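We use cookies to remember your settings. Accept | Manage

July 30, 2024
By the Trustau newsletter desk

The woman who keeps the kitchen task rules at Werneo poured me a coffee before she would talk about robots, and I liked her for it.

"People want to start with speed," she told me. "I want to start with where the fingers are before they close." Her rulebook, which began as 14 lines taped to a monitor, now asks that every simulated run be saved with its settings, the failed ones too, and she'll happily go on about that for as long as you let her.
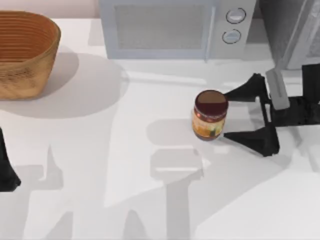
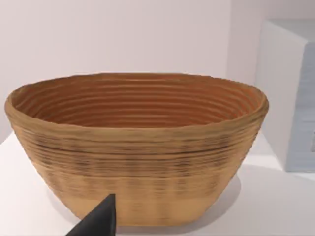 What counts as a pass

A jar has to be held below the lid, she said, and nothing else on the counter may be nudged along the way. "If the basket moves, that's a fail, even when the jar gets where it's going." Each task gets up to 2000 runs before anyone may quote a success rate, and the rate has to travel with the number of runs.

Comments (2)

ouali_fan: We lost a whole July to unsaved settings. Wish we'd had this!

Benchside: Does the nudge rule cover the other arm as well?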